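Clenumitz Opens Bigger Sorting and Packing Room in Vendton, Invites Neighbors In on Sunday

VENDTON. Clenumitz, the household goods reuse center on Rai Street, will open its new sorting and packing room this September, and we could hardly be happier about it! The room gives us 3000 square feet to work in, up from 2000 at our old place behind the Plilano market hall, and the extra space changes nearly everything about a packing day.

Donated plates, pans, towels, lamps and small kitchen tools will come in at the side door, get checked and cleaned, and go out again as starter kits for people moving into a first home. There are 40 feet of shelving along the north wall (finally, somewhere to put the mugs) and a long counter under the windows where the kits are put together. Breakables get wrapped at one end, linens get folded at the other, and the finished boxes wait by the loading door until pickup.

The old room had one sink and a single doorway, so on busy mornings donations coming in met kits going out. The new one has two sinks, a proper drying area and wide aisles, and the floor has been redone from wall to wall.

Color has been a big part of the planning too. We like a room that is bright and easy to read, with strong, plain colors on the things we work with every day. 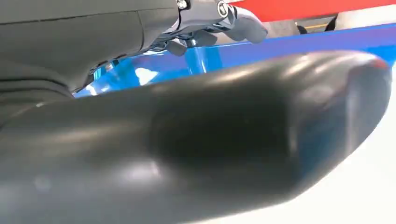
We expect to send out more than 30 kits a week once the room is up to speed. Kitchen kits will come first, as they are what people ask for most, with bedding and bathroom kits to follow later in the fall.

The open house runs from 10 a.m. to 3 p.m. on Sunday. Visitors can tour the room, drop off clean household goods and try packing a kit themselves. Saucepans with lids, can openers and bath towels are especially welcome. Please leave large furniture at home for now. Parking is free in the lot off Rai Street, and the side door is step-free.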